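Hand-held gripper walkthrough checklist, desk and shelf collection, February round

Filled in by: Nazar Antoniuk
Site: Werkodley, ground floor desk area
Method under check: Tranine (two hand-held grippers, one operator, policy trained off the wrist views)
Status: OK to continue with conditions, see section 6 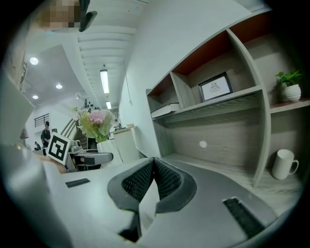 Did this in one go between 8:40 and lunch so comments are short. Old form was written for the bench arm and half the lines don't apply, I struck those. If a line is missing that you think should be there, add it at the bottom and don't renumber, the log script reads the numbers.

1. Before power on

1.1 Fingertips seated, no gap at the base. PASS
1.2 Grip pads whole, no lifted corners. PASS on left unit. Right unit one corner lifting, pressed back, holds for now. Replace before next round.
1.3 Fingertips meet evenly when closed. PASS both. Checked with a strip of paper, pulled from three spots.
1.4 Housing free of cracks, screws flush. PASS. One screw on the right unit was a half turn out. Tightened.
1.5 Vents clear. PASS
1.6 Marker plate firm, flat, clean. PASS. Wipe dry only, the spray takes the black off.
1.7 Battery door latched. PASS, but see 5.2

2. Area

2.1 Floor clear in the reach zone plus one step back. FAIL then PASS. Charger lead across the walkway. Moved and taped.
2.2 Breakables listed and agreed before the session. PASS. Anything glass or ceramic stays unless it is a task object, but operator has to say out loud where it is before starting. Sounds silly, do it.
2.3 Nothing hanging in the swing path. COMMENT. Overhead cords need to be looked at with arms raised, not from the doorway. I walked it with both units up at head height. Fine for me. Taller operator should walk it again.
2.4 Shelf edges and corners known to operator. PASS. Most knuckle bumps in the last round were on the shelf uprights during the reach-in task. Slow down at the edge.
2.5 Lighting same as last round. PASS. All ceiling lights on, daylight not controlled. Method is supposed to cope with that, see 4.
2.6 People in the room told that recording is on. PASS. Face blur switched on and tested on a short clip first. Do not skip the clip.

3. Operator

3.1 Wrists ok, no tingling from previous day. PASS
3.2 Straps snug, two fingers under. PASS
3.3 Break every 11 minutes. FAIL. I ran over twice. Timer was on my phone and phone was on the other desk. Needs to beep from the unit itself.
3.4 Operator can open both grippers with one motion and drop what's held. PASS, tried five times each.
3.5 Spotter present for anything above shoulder height. N/A today, top shelf not used.

4. Data checks (not safety strictly but they go on the same form)

4.1 Both streams start within the limit. PASS
4.2 Marker on the other unit readable from each wrist view. PASS mostly. Lost when the units come too close side by side, the fingers get in the way. Track picks up again by itself once they part.
4.3 Gripper opening width logged. PASS
4.4 Pose drift over a closed loop. PASS. Start and end at the same taped spot on the desk.
4.5 Clips kept this round: 1213. Thrown out: 87. Most of the 87 were me starting before the tone. A few were the lost marker from 4.2. I have not sorted them further and would rather someone else did, I'd go easy on myself.
4.6 Clutter left as found between clips. PASS. This is the point of the method so please stop tidying. Last round somebody cleared the shelf half way and the two halves of the set don't match. The claim we're making is that a policy trained on lived-in rooms holds up when the arm is put in front of a shelf it hasn't seen. If we only record neat desks we can't make it.
4.7 Repeat runs on the arm with the new clips. NOT DONE. Zerkex cell is booked. Numbers from the old clips should not be quoted for this round, they are from diffrent fingers.

5. Faults found

5.1 Lifting pad, right unit. Minor. Tag on it.
5.2 Battery door on left unit opens if you knock it on a desk edge. Happened once, unit kept running, clip stopped saving. Medium. Tape for now. Pant is sending new latches, no date.
5.3 Warm spot near the vent after a long run. Comfortable to touch, but write down the run length if you feel it. I didn't write mine down.
5.4 Sharp burr on the edge of one marker plate. Caught my sleeve. Filed off, done.

6. Conditions to continue

a. Pad replaced, right unit, before the next round
b. Latch taped on both units, not just the one that failed
c. Break timer that is not a phone
d. Leads taped before the units leave the dock
e. Spotter named on the form if top shelf is on the task list

7. Closing down

7.1 Units off, then straps off, in that order. PASS
7.2 Units set down with fingertips closed. PASS
7.3 Batteries out and on the charger, not left in overnight. PASS
7.4 Copy finished and opened on the second drive before the cards are wiped. PASS. Open at least 2 clips per card, one early one late.
7.5 Task objects counted back into the tray. One short. Found under the desk. PASS
7.6 Form saved in the round folder. PASS

Comments from review

Re 2.3: agree, walked it again with my arms up. One cord I'd call close. Added to the floor plan so the next person looks for it.

Re 3.3: running over twice is a fail for the session on the bench form. Are we using the same rule here or not? Needs deciding before the next round.
NA: same rule I think. Leaving it as a fail.

Re 4.2: can we get the lost-marker clips put in their own folder instead of thrown out. Useful for the tracking part of the write-up, the pose filter was changed to handle exactly that and we have nothing to show it on.
NA: yes. Will pull them out of the 87 when I get to it. Don't empty the bin folder untill I say.

Re 5.3: what was the room temp?
NA: didn't note it. Added a line to the form for next time, 2.7.

Next check due before the kitchen tasks start. Same form, sections 3 and 5 first.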